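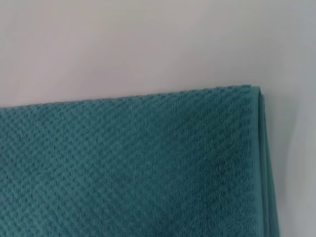 Julell towel folder, three weeks in

Our guesthouse goes through a lot of bath towels, so when Vidis offered a trial of the Julell folding arm I said yes. Luminița Lazăr, who runs our laundry room, folded alongside it and kept the tally.

Over the trial we gave it 300 towels. 100 of those were thick terry, the kind with a flat hem down the side, and it did those best. It finds the hem, lines up the layers and leaves a square corner. Thin kitchen towels went badly. It often picked up two at once, and anything that came out of the dryer in a knot had to be shaken out by hand first.

Speed is the main problem. Luminița folds four in the time it takes to do one. It does keep going at night, but you have to load the tray straight, and it stops when a towel lands sideways - twice I came down in the morning to a full tray and a blinking light.

Price is 2887 dollars without the stand. For a hotel with a night shift, maybe. We sent ours back and will look again in July, when Vidis says the new tray is due.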